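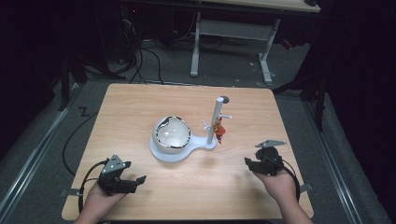
Bollik 共享工坊手持夹爪自制小组
九月碰头会记录

时间:晚上8点开始,散得比预计晚,大家聊得高兴
地点:工坊里间
主持兼记录:Sidra Sethi
出席:小组成员基本到齐,还有两位头一回来的新朋友,欢迎欢迎!

一、开场和上次的尾巴

先谢谢带月饼来的那位(豆沙的一下子就没了,五仁的还剩着,放在茶水柜上,想吃的自己拿)。上次记录念了一遍,有一处要改:写成“左爪重新打印”的地方,应该是“左爪重新装配”,打印件一直是原来那套,没有换过。改完大家没有别的意见,算通过。

二、夹爪的进展

左右两只夹爪现在都能握在手里用了,顶上的金属件也都装好。左边那块是三角形的支架,用螺栓固定;右边是一块平板,斜着伸出去一截。有人觉得两边不一样看着别扭,想统一成三角的,也有人喜欢平板,说装拆方便。这个话题讨论了很久,茶都续了一轮,最后说好先各用各的,用满一个月再谈,到时候谁也不许翻旧账。

线的问题大家意见倒是一致。两只手腕边上都拖着一根黑线,胳膊一转就惦记着它。新来的一位朋友以前做过舞台灯光,建议用布套把线顺着小臂收上去,肘部留出一个弯的余量。听着很有道理,当场就有人翻出旧袖套来比划。下次先做一副试试,左手优先。

三、桌上的练习

目前的练习台是浅色木纹小方桌,桌上放白色的碗和带挂钉的小立柱,底下连着一块白底板,红橙色的小玩偶挂在立柱的短钉上。想练的动作很简单:用夹爪把玩偶从钉上取下来,放进碗里,再挂回去。说起来一句话,做起来真要耐心,尤其是挂回去那一步,玩偶老是跟我们作对。

小组自己记的练习次数,到这次会前累计1,696次,过了当初定的1,000次,大家鼓了掌。记录本有几页字迹实在太潦草,请各位写的时候慢一点,成功和失败分两栏,别只画一个勾就走。取下和挂回也请分开记,不然回头整理的人(就是我)要对着本子发呆。

另外,有人提出碗的开口朝向每次都应当一样,不然前后比不出什么来。同意。开口朝上、略偏右,以后每轮开始前看一眼再动手。

四、材料和花销

Adport 那边的小轴承已经下单,还没到货。Soomro 五金店答应给我们留一些短螺栓,去取的时候报工坊的名字就行,记得带零钱,老板不爱找整钞。备用指垫还剩2副,用之前请在白板上写一声。

有人问要不要买一张大一点的桌子。讨论下来觉得小桌有小桌的好处,手不用伸太远,练久了肩膀不酸。先不买。

五、给 Teton 开放日做准备

Teton 社区的开放日邀请我们摆一个小摊,让来玩的人戴上手试一试,大家都很愿意去!只是小朋友手小,现在的握把偏粗,得另外做一对细的。Sidra 先画草图,发到群里,请大家多提意见,语气温柔一点也欢迎。摊位上由两个人轮流陪着,一个讲,一个看线。

关于讲什么,有人想从电机选型讲起,被大家笑着劝住了。还是先让人上手夹一夹,问到了再细说。

六、要办的事

左手线套:灯光那位朋友做,袖套由工坊提供
细握把草图:Sidra Sethi
去 Soomro 取螺栓:谁顺路谁去,去之前在群里说一声,免得跑重了
记录本新表格:Sidra Sethi,取下、挂回各占一栏
轴承到货后的验收:原来装左爪的那两位

七、其他

里间的门最近关不严,走的时候往上提一下再推。烙铁用完请放回架子,插头拔掉。还有,上次会后多出来一把蓝柄的小螺丝刀,在抽屉里等主人认领。

下次碰头时间群里再约,新朋友想接着来的,把名字写在白板右下角,我来拉进群。

记录:Sidra Sethi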